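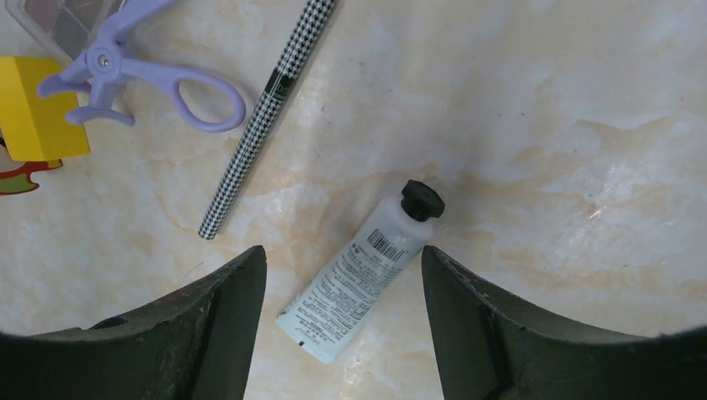

Skellholm Community Kitchen
Progress report to the Prisano Fund
September 8, 2024
Prepared by Bezawit Derese

Summary of the period

This report covers the months since our last update in April. The cooking classes are running at full size, the lunch program is slightly behind plan, and spending is within the approved budget. One line of the budget needs a change, explained under Money.

Cooking classes

We finished the second course and started the third. Each course has 16 places. The second course filled up and lost two people partway through, one to a new job with evening shifts and one who moved away. Both places were offered to the waiting list, but it was too late in the course for anyone to want them. For the third course we are taking new people up to the end of week two.

Vesna Georgiev teaches the evening group and has rewritten the recipe sheets. The old ones assumed people had an oven at home, and many do not. Everything in the new set can be made on a single burner. The bean stew and the flatbread are the ones people say they make again. The fish recipe has been dropped on cost.

The daytime group moved to a later start so that parents can come after the school drop-off. Attendance went up the week we changed it and has stayed up.

Lunch program

We served 731 lunches in the period. The plan called for more. The shortfall comes almost entirely from the summer, when we closed for 4 weeks in place of the planned two. The walk-in cooler failed and the repair firm, Woldegiorgis Refrigeration, had to order a compressor. They were clear with us about the wait from the start and the final bill matched the estimate. We lost some dairy and all of the frozen stock, and the insurance claim for it is still open.

Since reopening, numbers have been close to what we proposed. The busiest day so far brought in 41 people, more than we have chairs for. A second sitting is being tried this month.

Suppliers

Our produce now comes from Atia Farms. Prices are a little higher than before, but deliveries arrive when promised and we throw out far less. The dry goods order has not changed.

Money

Food costs are on budget. Repairs are over, for the reason given above. We ask to move the unspent part of the printing line to repairs - the new recipe sheets were done on our own copier and cost very little. The total grant would stay the same. A revised budget page is attached.

Next steps

The third course ends before the holidays. We still need a second person with a food safety certificate to cover Vesna's days off, and two people have signed up for the county exam. The next report will include the results of the participant survey, which goes out when the course closes.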